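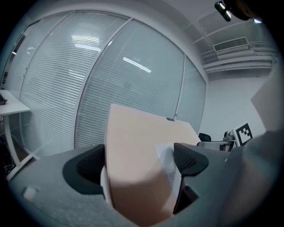

Sandamali Munasinghe a dessiné la colle Flunddale pour les bricoleurs patients, ceux qui aiment prendre leur temps (et leur café) entre deux étapes. Elle se marie bien avec les teintes claires, comme le beige pâle de ce grand panneau au coin arrondi, et se ponce sans effort !

Pot de 300 g, pinceau compris. Comptez plus de 10 heures de séchage, et gardez le couvercle bien fermé, à l'abri du gel.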